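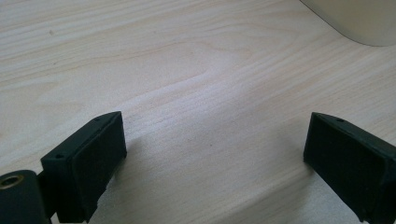
Holtow approves storm repair grants for 368 households

Households in the Holtow valley whose homes were damaged by the March storms will receive repair grants under a relief scheme approved by the district council.

The scheme covers 368 households in six villages along the lower river. Each will be offered a first payment of £300 for bedding, food and cleaning materials, with a second payment for building work once an inspector has visited.

Most of the damage was in Zurholm, where the river came over the east bank during the night and water stood in the lower streets for three days. The council said 73 homes there were still unfit to live in. Families from those homes are staying with relatives or in rented rooms at the former teacher training college.

Cameron Pearce, the council's head of emergency planning, said the first payments would go out within a fortnight.

"People have had help with food and shelter from the start, but they have not had money to replace what they lost," he said. "The forms are short and staff will go through them with anyone who wants that."

Applications can be made at the library in Zurholm or at the council offices in Holtow between 9am and 4pm. Applicants need proof of address. Those who lost their papers in the flood can ask a parish clerk to sign a statement instead.

The relief charity Thaweesak will run a separate programme for smallholders, many of whom lost seed and fencing. Its regional coordinator, Lamai Chaimongkol, said seed potatoes and hand tools had been ordered and would be given out from the grain store on Mill Road.

She said wells were a greater worry. Tests are being carried out in all six villages, and residents have been told to boil water from private wells until they get their results.

The road bridge at Zurholm remains closed to lorries. Stadico, the contractor hired to repair it, has put up temporary supports and is waiting for the river to drop before work on the central pier can begin. Buses are using the upper road.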